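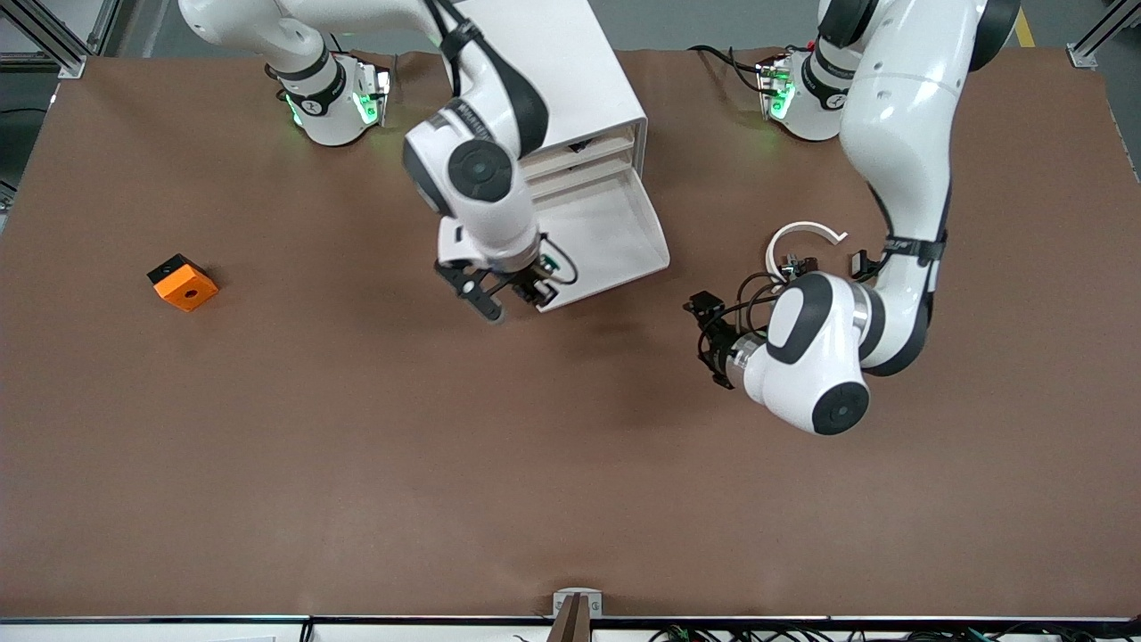
What is Cirkico and when does it start touring?

Cirkico is a live comedy panel show hosted by Siebe Van Rooij and written by Cornel Pîrvu, and it begins its first regional tour in November.

MEDIA RELEASE

Cirkico takes its panel show to regional theatres

Production company Fludance has confirmed that Cirkico, the comedy panel show that began as a late-night radio segment, will play 28 dates in regional towns. The tour opens in November at the Thampi Theatre, where the show recorded its first live episode.

Each performance runs for 70 minutes without an interval. Two teams of comedians answer questions about local news, old television ads and the letters pages of small newspapers. The questions are rewritten for every town. Local guests will join the panel at most venues, and their names will be released by each theatre closer to the date.

Van Rooij, who has hosted Cirkico from the beginning, said the team had wanted to tour for a long time but needed a version of the show that would work outside a studio.

“On radio you can shuffle your papers and start the round again,” Van Rooij said. “In a theatre people have paid for parking. We had to cut the slow rounds and learn to do the scoring in front of everyone.”

The letters round, a favourite with radio listeners, stays in. So does the closing round, in which the losing team reads the community noticeboard aloud. The musical round has been dropped for the tour and will remain part of the radio program only.

White rack with upright dividers.

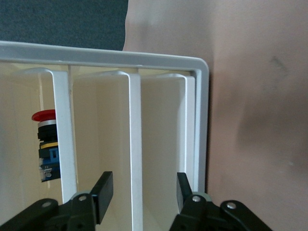
Rack with upright dividers, close up

Pîrvu will travel with the show and write most of the material on the road. He plans to arrive in each town the afternoon before the performance to read the local paper and talk to theatre staff.

“The best questions come from things people there already argue about,” Pîrvu said. “A roundabout, a bakery that changed its pie recipe, the colour of the pool fence. I can't write that from the office.”

Pîrvu has written for Cirkico for 2 years. Before that he worked in breakfast radio as a producer and occasional fill-in presenter. Van Rooij came to the program from stand-up, and still performs solo between recordings.

Selected performances will be recorded for Jititz, the audio service that carries the radio program. Those episodes will be edited to half an hour and released after the tour has finished. Audience members at recorded performances will be told when they book, and notices will be on display in the foyer. Fludance has no plans to film the tour.

The show is recommended for ages 15 and over. It contains some coarse language, and the panel may talk to people in the front rows — anyone who would prefer to be left alone should choose seats further back. Latecomers will be admitted after the first round.

Doors open 30 minutes before each performance. Evening shows start at 7.30 pm. Where a theatre has scheduled a matinee, it starts at 2 pm and uses the same format with a different set of questions.

Bookings are through the individual theatres, either online or at the box office. Concession prices apply for students, seniors and carers. Patrons who need wheelchair spaces, hearing loops or companion seating should contact the venue directly, as arrangements vary from one theatre to the next.

Theatres can also take suggestions for the letters round. Letters should have appeared in a local paper and should include the name of the paper and the month of publication. The writers' names will be removed before anything is read on stage. Suggestions can be left at the box office up to the day of the show.

Interviews with Siebe Van Rooij and Cornel Pîrvu are available on request. Van Rooij is available in the mornings, by phone or in the studio. Pîrvu is available by phone in the afternoons — regional radio and newspapers will be given priority in the week their local show is on.

Review tickets are limited to one pair per outlet. Please send requests to the Fludance publicity desk with the name of the outlet, the reviewer and the preferred performance.

About Fludance

Fludance produces live comedy and spoken word for radio and theatre. Cirkico is its first touring panel show.

ENDS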